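Romham Automation – Unit 6 handout
Product under review: Fernandes two-finger pick kit, simulator edition

Read before lab. Bring the grading sheet, I won't have spares.

What's on offer. Kit comes in two parts: the parallel gripper itself and the sim package that goes with it. Stetimville sells both, license is per seat, 19 seats on ours. So share if you have to. Manual is long, skip to the part on the wrist view, thats the bit we use.

Wrist view = camera looks out along the fingers. Good for lining up a grasp. Bad for knowing where the rest of the arm is. Write that down, it comes up again in Unit 7.

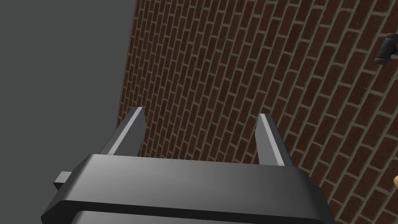

Texture matters more than people expect. A busy surface like brick gives the vision side plenty of edges to lock on to – sometimes too many, and mortar lines get read as object borders. Plain gray gives it nothing. Try both and note which one your detector fails on first.

Numbers for the review:
Trials per team: 100
Max opening setting: leave at default
Episodes in the sample set: 1,016
Of those, flagged by Estham as bad starts: 151

Don't throw the flagged ones out yet. We want to see if the kit's own filter catches them.

Things to judge – setup time, how the fingers close (even or one side first), whether the log is readable, price against the Estham package. One paragraph each. No marketing language copied off the brochure please, I can tell.

Common mistake: closing the fingers before the object is between them. Sounds silly, happens every year. Check the gap from the wrist view, then a side veiw, then close.

Known bug: log stops writing if you rename the episode folder mid-run. Restart the sim, no other fix so far.

Write-up goes in the Unit 6 folder, two pages max.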